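Looking After Your Tunness Tub – Section 2: Sorting, Washing and Repacking

I've had my hands in more of these tubs than I care to admit, so this section is written the way I'd tell you over the kitchen bench. It covers the big grey tub itself and the sort of mixed play things that end up in it: cups, pretend food, cloths, lids, little bits of plastic with no obvious home.

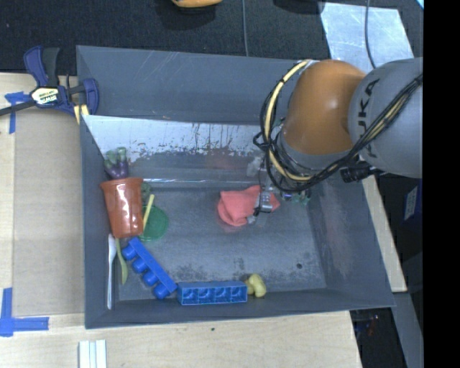
2.1 Before you start

Give yourself an hour, maybe a bit more if the tub has been sitting in the shed since October. You'll need:

- a bucket of warm water with a squirt of dish soap
- two old towels (old old, the ones you'd use on the dog)
- a soft brush, a nail brush is great
- a mesh bag for the cloths
- a tray or baking sheet for small parts

Put the tub somewhere flat where you can get at all four sides. I like the floor of the laundry. My back disagrees, but the floor is easier to mop than the carpet!

Caution: the tub is heavier than it looks once it has water in it. Don't try to carry it to the drain full. Bail it out with a cup first and tip the last bit.

2.2 Taking everything out

1. Lift out the cloths first. They're usually scrunched up somewhere on the floor of the tub, and small things love to hide in the folds, so shake each one over the tub before it goes anywhere near the wash. A bright one, coral red or similar, is easy to spot against the grey. The dark ones I find with my fingertips.

2. Next, the cups. Tip each one over your hand and check inside. Pretend peas, beads, a dried-up bit of real cracker (yes, really) – it all comes out of the cups.

3. Now the pretend food. Eggplants, leafy things, whatever you've got. Anything with a lobed or leafy top holds grime where the top meets the body, so put those pieces together at one end of the towel for the brush.

4. Flat round things go last. Lids and plates slide under the cups and sit tight on the floor of the tub. Get a fingernail under the rim and don't go at it with a butter knife, which is how I put a lovely long scratch in mine.

5. Small loose parts go on the tray. Don't sort them yet. If you start sorting now you'll still be at it when it gets dark.

Note: if you've got the Wovura divider kit fitted, pop the dividers out before step 4. They pull straight up. If one sticks, wiggle it from the bottom corner.

2.3 Washing the contents

1. Hard plastic goes in the bucket. Let it sit while you do the cloths.

2. Cloths go in the mesh bag and through a cool wash. Do reds and corals by themselves the first time – I have a set of tea towels that used to be white, and I'm still a bit sore about it.

3. Brush the pretend food under running water, lobed tops especially, then stand each piece upright on the towel to drain.

4. Cups drain upside down. Give the flared ones a bit of elbow room or they stack themselves and stay damp inside.

Caution: please don't put soft or foam pieces in the dishwasher. The hard ones will usually survive the top rack, but I've stopped bothering, a bucket does the job.

2.4 Cleaning the tub

1. Wipe the walls from the top down, then the floor.

2. Dark blotches on the floor can be stubborn. Try plain soapy water first, then a paste of bicarb and water, left on while you have a cuppa. If the mark is still there after the second go, I'd live with it. Scratches and scuffs are ordinary wear and there's no need to fill them.

3. Have a look at the sloped panel along the inside. On a tub that has worked for its living, the dark coating can wear through and leave a whitish strip with ragged, flaky edges. Run a dry cloth along it. If flakes come away on the cloth, keep going gently until they stop, and vacuum up whatever has dropped.

4. For a neater edge you can take the ragged bits back with 1,000 grit paper, used wet, with very light pressure. Rinse well afterwards. Sumampouw touch-up paint will stick to the bare part if you fancy it, though mine has stayed bare and the tub works just as well.

Caution: if flakes keep coming off after a good wipe, keep the tub away from any littlies who still put everything in their mouths until you've dealt with it.

2.5 Putting it all back

1. Check that everything is properly dry. Squeeze the cloths. Sniff the cups if you're like me.

2. Flat things first, lying flat, then cups on their sides along one wall.

3. Pretend food goes in the gaps. Keep a clear patch in the middle so people can reach down and grab things without an excavation.

4. Fold the cloths and lay them on top. They won't stay folded, but it's a nice moment while it lasts.

5. Small parts go in a zip bag or a jar. If you need a replacement lid or cup, the part list is in Section 4.

Clustdale Play Supplies | Contact us | Spare parts | © Clustdale, all rights reserved | Back to top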